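サポート > 対応記録 > ネットワーク機器 > 小規模拠点 > 印刷ジョブ滞留

件名:Riltex 製プリントサーバー経由の印刷ジョブが受付後に滞留する
状態:解決済み
優先度:中
対象拠点:Flendulville 分室
担当:Enda Horgan
関連製品:Riltex プリントサーバー、Pasitz 管理コンソール

■ 申告内容

クライアント PC から印刷を実行すると、Pasitz 管理コンソール上ではジョブが「受付済み」になるが、プリンターから出力されない。しばらく放置すると「送信中」に変わり、そのまま停止する。プリントサーバーを再起動すると滞留分がまとめて出力される。再起動後は正常に印刷できるが、数時間以内に再発する。

発生は全クライアント共通。PC 側の OS やドライバーの版による差はない。プリンター本体の操作パネルからのテスト印刷は常に成功する。

■ 環境

・プリントサーバーは本体 1 台。ファームウェアは導入時のまま更新履歴なし。
・プリンターは有線接続。固定アドレスで運用しているとの申告(後述のとおり誤り)。
・分室内スイッチは Shao 製の 5 ポート品。上位ルーターは DHCP サーバーを兼ねる。
・無線アクセスポイントは上位ルーター内蔵。プリンターは無線側を使用していない。

■ 一次切り分け

1)クライアントからプリントサーバーへの ping は応答あり。欠落なし。
2)プリントサーバーの管理画面にログイン可能。キューの一覧も表示される。
3)滞留発生中にプリントサーバーからプリンター宛ての疎通確認を実行したところ、応答なし。同じ時刻に、クライアントからプリンターの Web 画面は開ける。
4)プリントサーバーの LAN ケーブルを交換。変化なし。
5)スイッチのポートを入れ替え。変化なし。

3)の結果から、プリンター自体は生きており、プリントサーバーが見ている宛先とプリンターの実際のアドレスが食い違っている可能性を疑った。管理画面の宛先欄を確認したところ、アドレスではなくホスト名で登録されていた。クライアント側で Web 画面を開くのに使っていたブックマークも同じホスト名である。

■ ログ抜粋(要約)

プリントサーバーのシステムログには次の並びが繰り返し残っていた。

 queue: job accepted
 resolver: cache hit
 backend: connect timeout
 backend: retry in 20 sec
 backend: connect timeout
 backend: retry limit reached, job held

「resolver: cache hit」が毎回出ている点に注目。名前解決の結果を内部に保持し、接続に失敗しても問い合わせをやり直していない。再起動直後だけは「resolver: query sent」が記録され、その後の接続は成功している。

再試行の間隔は 20 秒、上限は 10 回。上限に達したジョブは保留となり、後続のジョブもその後ろに並ぶ。申告の「送信中のまま停止」はこの保留状態を指す。コンソール側の表示には保留に対応する区分がなく、最後に通知された状態がそのまま残る。

■ アドレス変動の確認

ルーターの貸与一覧を確認した結果、プリンターには動的アドレスが割り当てられていた。固定設定は以前のプリンターに対して行われたもので、機器交換の際に引き継がれていない。貸与時間は 3 時間。プリンターは省電力状態に入ると更新要求を出さず、期限切れ後の復帰時に別のアドレスを受け取ることがある。

以上から、滞留の条件は次のように整理できる。

・プリンターが省電力状態のまま貸与期限を過ぎる
・復帰時に異なるアドレスが割り当てられる
・プリントサーバーが古いアドレスをキャッシュから参照し続ける

三つが重なった場合にのみ発生するため、印刷が頻繁な時間帯には再現しにくい。分室の利用者から「昼休みのあとに止まりやすい」との話が出ていたが、この条件と矛盾しない。

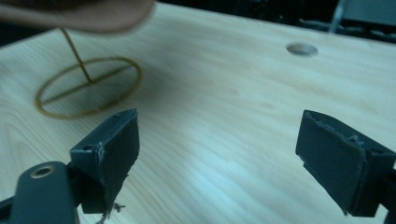 Flendulville、2023年6月29日

現地にて再現試験および恒久対応を実施。作業者は Enda Horgan。

再現試験では、プリンターを手動で省電力状態に移行させ、ルーター側で該当の貸与を解除した。プリンターを復帰させると異なるアドレスを取得。この状態でクライアントからテストページを送ったところ、申告と同じ滞留が発生した。ログの並びも一致。プリントサーバーの「名前解決キャッシュの消去」を実行すると、次の再試行で出力された。再起動は不要。

■ 恒久対応

A)ルーターの DHCP 予約にプリンターの MAC アドレスを登録。旧プリンターの予約は削除した。
B)プリントサーバーの宛先をホスト名から予約済みアドレスに変更。
C)プリントサーバーのファームウェアを更新。更新後は設定項目に「接続失敗時に再解決する」が追加される。既定は無効のため、有効に変更した。
D)保留ジョブの自動破棄は設定しない。分室側の希望による。

B)だけでも今回の事象は止まるが、将来プリンターを交換した場合に宛先の修正漏れが起こり得る。C)は宛先をホスト名に戻す場合への備えとして残す。

更新の所要時間は約 10 分。更新中は管理画面に接続できなくなる。進捗表示が途中で止まったように見えても電源を切らないこと。更新完了後、管理用パスワードは保持されたが、時刻同期の設定だけ初期値に戻ったため再設定した。

■ 対応後の確認

貸与解除と復帰を繰り返しても、アドレスの変化なし。省電力状態からの初回ジョブも出力された。コンソールの状態表示は「受付済み」「送信中」「完了」の順に正しく遷移する。

宛先を一時的にホスト名へ戻し、予約を外した状態でも試験した。初回の接続は失敗するが、ログに「resolver: query sent」が記録され、次の再試行で成功した。試験後、予約と宛先は元に戻してある。

■ 残件

・Pasitz 管理コンソールに保留状態の表示がない件は、別票で改善要望として登録。
・設定台帳の「固定アドレス」欄を「DHCP 予約」に訂正。
・8月の定期点検でログを再確認し、接続タイムアウトの記録がなければ本票を保管扱いとする。

コメント

mk_infra
同じ症状で困っていました。こちらは予約登録済みでしたが、宛先がホスト名で、DNS 側に古いレコードが残っていました。キャッシュ消去で一時的に直り、レコード修正で再発しなくなりました。

分室利用者
昼過ぎの件、止まらなくなりました。ありがとうございます。

tanuki22
「接続失敗時に再解決する」の項目が見当たりません。詳細設定のどの階層でしょうか。

Enda Horgan
tanuki22 さん:「出力先」>「詳細」の最下段です。標準表示では隠れているので、画面右上で管理者表示に切り替えてください。

tanuki22
ありました。有効にして様子を見ます。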